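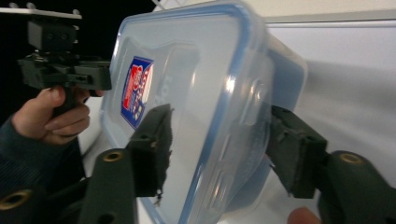 3.2 Storage of dry goods in the home

Households in the Idville sample were asked how they kept flour, rice and oats after opening. Of the 300 homes that returned a diary in May, 50 used the original bag only, folded or clipped. The remainder moved at least part of the contents to a lidded container, most often plastic. Glass jars were more common in homes with a separate pantry.
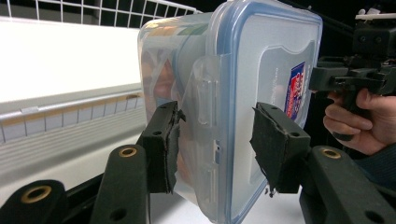
Figure 4. Plastic food storage container with blue-rimmed lid and snap-locking latch tab. Photo: Žydrūnas Siliņa.

Lid type was recorded as latched, screw or press-on (Figure 4). Moisture gain in flour was lowest under latched lids, although the difference from screw lids fell within measurement error. Press-on lids performed poorly where the container was opened daily. Colour and transparency of the walls had no measurable effect over the trial period.

Labelling was inconsistent. Many respondents discarded the best-before date with the bag, as Belkadi also found in the Vosholm survey, and could not give the age of the contents when asked.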